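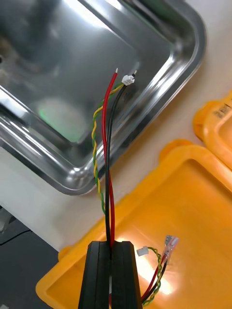

Peter Baláž has been rewiring small fans and pumps for 20 years, and he doesn't think much of color codes. "Red is plus, black is minus, fine," he says. "Now tell me what yellow and green are. Go on."

I said signal, probably. He shrugged. On a Guster board it might be. On a Zodia it might be the other way around, and he has a drawer of dead ones to show for it.

His shop, Urico, sells harnesses by the piece, and he makes a lot of them over himself. I asked whether the twisted pair was worth the trouble on a run that short. Magaña, his main supplier, says it cuts noise. "They say. I measured it in January, with and without. I saw nothing." He did admit his meter is old.

He's no kinder about the little white plastic connectors. "The pin backs out, the customer blames me." So he tugs every wire before it leaves the bench, and a stripped end he wants short — long bare copper touches things.

Would he pay more for a better connector? He quoted me 3,966 for a box and laughed. I couldn't get him to say what was in the box, or whether anyone had bought one. He was already looking for his strippers.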